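How Does a Robot Know Where the Lid Is?
For curious kids, ages 8 to 11
By Golnar Talebi
Aug 22, 2022

Quick test. Close your eyes. Now pick up your cup.

Easy? Probably. You remembered where it was. Your fingers bumped it, your brain said "cup!" and you grabbed on. All in a second or so.

A robot has to do that too. But with software. Software is the list of instructions a computer follows, and a robot has LOTS of it. Today we look at the kind that helps a robot see, plan and move. Ready? Go.

Step one: just numbers

A robot camera doesn't see a pot. It sees tiny colored dots called pixels. Each dot is saved as numbers. A bright dot gets big numbers. A dark dot gets small ones. That's it. No pot. No kitchen. No lunch.

So somebody has to write a program that looks at all those numbers and says "these dots go together, and they are a handle." The big word for this is perception. Say it out loud, it's a good one. Per-SEP-shun.

How does the program learn? From pictures, mostly. The team at Clida, a little robot software lab in Skevstead, started with 2,000 pictures of kitchen stuff. People drew a line around every handle, every lid, every knob. Took them all of March! Then the program guessed, and got corrected, and guessed again. Kind of like spelling practice.

Step two: the tricky bits

Some things are easy for a program. A red ball on a white floor – super easy.

Some things are awful. Glass is awful. You look at a glass lid and think "lid." But a lot of the dots a camera gets from a glass lid come from whatever is behind it, so the program might think the food is just sitting there in the open. Whoops. Robot fingers go straight for the food, bonk.

Shiny metal is nearly as bad. It shows streaks and bright spots, and they slide around when the camera moves. The program can think a bright spot is a real thing. It isnt. It's only light. 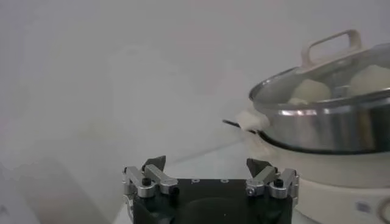 What the wrist camera gets: two open fingers, a steamer with a see-through lid, and two round bun-like shapes inside.

Try being the program for a minute. Which part would you grab? The loop handle on top is a good answer. It has a gap under the grip, and it isn't see-through like the lid. Handles are a robot's best friend.

Now a harder one. Where does the pot end? A camera up close often can't fit a whole thing in. So the program has to guess about the part it can't see. You do this too, when a dog's tail is sticking out from behind the couch. You don't think "a tail!" You think "dog."

Step three: make a plan

OK so the program found the handle. Now what? Move!

Not so fast. The fingers can't just zoom over there in a straight line. There might be a pot in the way. Planning software tries out lots of paths, all inside the computer, before the real arm moves even a tiny bit. A planner called Voline tries 200 paths for one reach. Any path that bumps something gets thrown out. Then it picks a short, smooth one from whats left.

It's like a maze, except you get to try every wrong turn on paper first.

Step four: go, look, fix

Last part. It's called control. The arm moves a little. The software checks – am I where I meant to be? Too far left? Nudge right. Moves again. Checks again. Over and over, many times every second, untill it gets there.

You do this when you ride a bike. Tiny wiggles of the handlebars. You hardly notice.

And fingers need control too. Open how wide? Squeeze how hard? Too soft and the lid slips. Too hard and something cracks.

So does it work?

Sometimes! The Clida team ran a lid test with their newest program. 968 tries on the practice lids. It missed 56 of them. Most misses were on clear lids with small flat knobs (see? awful). So now they're collecting more clear lid pictures and doing it all again. That's a normal day in robot software. Try, miss, find out why, fix one line, try again.

Do it yourself

Grab a friend, a plastic bowl with a lid and a scarf.

Friend puts on the scarf as a blindfold. Friend is the arm. You are the software.
You can only say: left, right, up, down, forward, back, open, close.
Get the lid off the bowl.
Swap and try again. Fewer words this time!

Use an empty bowl please. Nothing hot, nothing glass.

Words to know

Pixel – one tiny dot in a picture
Perception – working out what's in the picture
Planning – picking a path before you move
Control – moving, checking and fixing as you go

Next up in this series: the Daneshvar map game, and how a robot finds its way back to its charger.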